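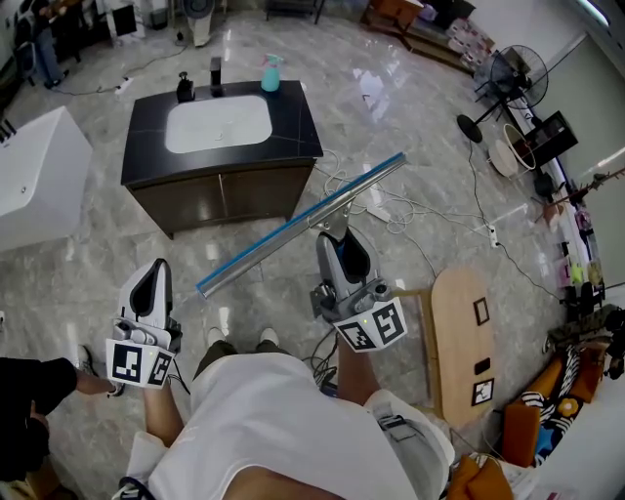
Kitavis Hand-Held Gripper Pair
Demonstration Visits at the Ridham Showroom

Overview
The Kitavis is a pair of hand-held grippers used to record household tasks for robot training. The operator holds one gripper in each hand and carries out the work directly, with no robot arm in the room. Ridham presents the Kitavis to visiting laboratories, integrators and technical colleges at scheduled demonstration sessions.

Construction
Each gripper has a gray finger with a black inner pad, mounted on a gray and black body. A white cube printed with square black-and-white codes is fixed beneath it, and the codes are used to follow the position of the gripper. The left and right units are built to the same pattern and are supplied together under order number 394.

What visitors will see
Sessions are held in the bathroom area, which is fitted with a vanity, a rectangular basin and a freestanding bathtub on a polished marble floor. The operator works with ordinary cleaning tools. A window squeegee with a metal channel and a blue rubber blade can be clamped in one gripper while the other remains free. Long tools of this kind are included because they turn in a weak grip, and visitors often ask how the pads hold them.

After the operator's session, visitors may handle the grippers themselves under staff supervision. Flat shoes are required. Power strips and cables are in use on the floor, and visitors are asked to stay on the side indicated by staff.

Session details
Next open day: March 26, 2021
Group size: up to 7 visitors
Location: Ridham showroom, ground floor
Booking: required in advance through the Ridham front desk

Supplied with the Kitavis
Left and right grippers
Connecting cables
Lencho recording software, single-site license
Printed setup guide

Options
Groreck carrying case
Replacement finger pads, sold in pairs
Additional Lencho license

Availability
Orders are accepted from institutions and registered companies. Units are not available for private purchase. Organizations that attend a session may request a written quotation on the day or by mail afterward.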